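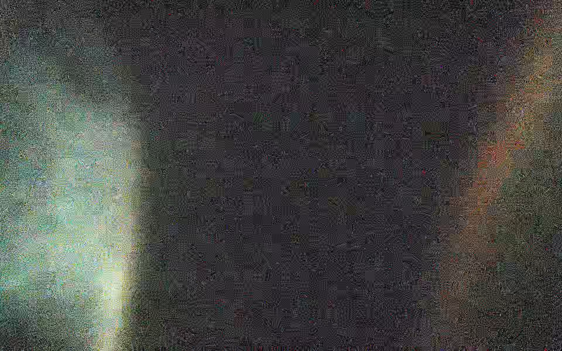 According to Eilidh Lennox, the first thing anyone should do with a noisy compressor room is stand outside it with the door shut and just listen for five minutes. She says most people go straight in with a meter, and then they spend the rest of the morning reading numbers off a screen while the sound that is bothering the neighbors goes over their heads, sometimes literally, out through a louver in the roof.

I had driven over to Skendham to talk with her and with Aarne Räsänen, who has been looking after compressed air systems for longer than he cares to say, and we ended up at a table in the break room with a pot of coffee and far more time than I had asked for. I was glad of it. The two of them had spent much of the winter on the air supply at the Matheson bottling plant, and I wanted to hear how a job that began as a complaint about noise turned into a job about leaks.

"The complaint was fair," Räsänen told me. "You could hear the place from the end of the lane, and the people on the lane had been very patient. But when I went in the first evening, with the lines stopped and everyone gone home, both compressors were still loading and unloading. I thought, well, who is using all this air?"

The plant has 200 drops, those being the places where a hose or a machine takes its air off the main, and the two of them walked every one with an ultrasonic leak detector, a roll of tags and a pencil. They hung 113 tags. A good many went on quick couplings and on old hose clamps, and quite a few more on filter bowls up near the ceiling, where you need a ladder and a bit of patience to get at anything.

"I love tagging," said Lennox, and she plainly meant it. "You come back in the morning and there's this trail of little orange tickets all down the wall, and people start coming over to tell you about the one you missed! A fellow on the capping line took me to a fitting behind a cabinet that had been hissing since he was hired. He'd been stuffing a rag around it."

Repairs took most of October, done between shifts, and she was keen that I write down how ordinary they were: new seals, new couplings, thread sealant put on properly, and a handful of drain valves replaced because they had stuck open. Once the leaks were down, the second compressor could be left off at night, and the lane got its quiet evenings back before a single panel of sound lining had been ordered.

I asked whether they had changed the pressure as well. Räsänen laughed and poured himself some more coffee.

"Everybody turns the pressure up," he said. "A machine at the far end is slow, so somebody gives the dial a little twist, and next year somebody gives it another. Then the leaks get bigger too, you see, as a hole passes more air at a higher pressure. So we fixed the leaks first, and then we came down a little at a time, and we asked the operators after every step. One packing machine complained. It had a kinked hose."

Lennox did get her lining in the end — the intake side still had a drone to it during the day, and she has little love for a drone. She had the intake filter housing moved around to the yard side, away from the houses, with a longer duct and a proper silencer on it. Getting the duct wide enough was the only real argument of the whole job, she told me, and she was still pleased to have won it.

They are going back in the spring to walk the drops again. Räsänen expects to find new leaks and didn't seem the least bit troubled by it. "Hoses get dragged, people lean on things," he said. "You bring more tags."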